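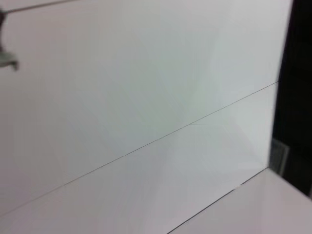
White surface, gripper finger at upper left.

9/25/19

Second day on the Shehu tapes. Transfers for the first mixtape are done, side A and side B, both at 24-bit. Side B has a dropout in the third verse of "Callside" that is on the cassette itself, so I left it alone. Adaeze has a second copy at home and will bring it in. If hers is clean there we patch from it and write down where.

Azimuth was off again on the left deck. Reset it by ear on the hi-hats, then checked in mono. Took most of the morning. Please don't move that deck to the other bench.

Track list is still a mess. The insert says 16 tracks and the tape has more than that, depending on whether you treat the radio skits as tracks. Maarja wants them separate so people can find the one with the taxi rank argument. I would keep them attached to the song that follows, the way he sequenced it. Left as one file for now with markers – easy to split later.

Beat on track five samples something neither of us can place. Slow organ, two chords, probably slowed down further. Hanna thinks it's a church record. Sent her a 46 second clip without the vocal on top, as far as that's possible.

Lyrics: Titilayo finished the first draft of the transcription, 1,987 words. She has kept the slang as he says it and put the spelling questions in red. I checked the first two verses against the transfer. One fix, he says "corner" and not "corona". The ad-libs are still missing and should go in, in brackets.

Nothing back from Brerkora about who holds the masters for the later EP. Will write again in November if it stays quiet.

Next: side A of tape two, clean the pinch roller first. Box 305 goes back on the shelf tonight.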